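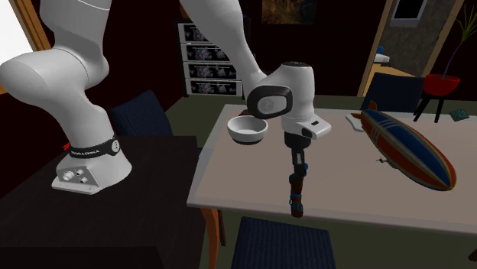
A white robot arm with its gripper pointing straight down.

How Do Movies Get Their Sounds?

15 July 2020
By the Simley Young Readers desk
Reading time: 3 minutes

Close your eyes the next time you watch a movie and just listen. Footsteps! A squeaky gate! A coat swishing as somebody runs! It all sounds so real, but lots of those noises were made later, in a room full of old shoes and junk. Making them is a job, and it's called Foley (say it FOH-lee).

Why not record everything while the camera is rolling? Well, on a film set the microphones are mostly pointed at the actors' mouths, so that we can hear the words. Quiet sounds get lost, and a plane might fly over at just the wrong moment. So a Foley artist watches the finished pictures on a screen and acts out the sounds in time with them, step for step.

And the things they use are wonderful! Snapping a stick of celery can sound like a bone breaking (spooky movies love celery). Squeezing a bag of cornstarch sounds like boots in snow. Two halves of a coconut shell make a very good horse. A pair of leather gloves, flapped quickly, turns into a bird taking off.

At the Gellar sound studio there are nearly 200 pairs of shoes on the shelves, from ballet slippers to giant rubber boots. The floor is made of squares you can walk on: gravel, wood, sand, tile and more, 9 kinds in all. If a character walks off a beach and up some wooden stairs, the artist has to hop from one square to another without missing a beat.

Try it yourself

Ask a grown-up to help you pick a short piece of a cartoon, 7 seconds is plenty. Turn the sound off and watch it three times. What should we hear? Now hunt through the kitchen for things that crinkle, clonk or splash. Play the cartoon again and make your noises along with it. Your first go will probably be too late, so keep practicing! Then record it and play it to your family with the picture hidden, and see if they can guess what's happening.

Comments

brurdale_class3: We did thunder with a baking tray and it was SO LOUD

popcornfan: what do they use for dragons

hartleymom: My son has been stomping in a tray of cat litter all morning. Great gravel sound. Please sweep up afterward, kids.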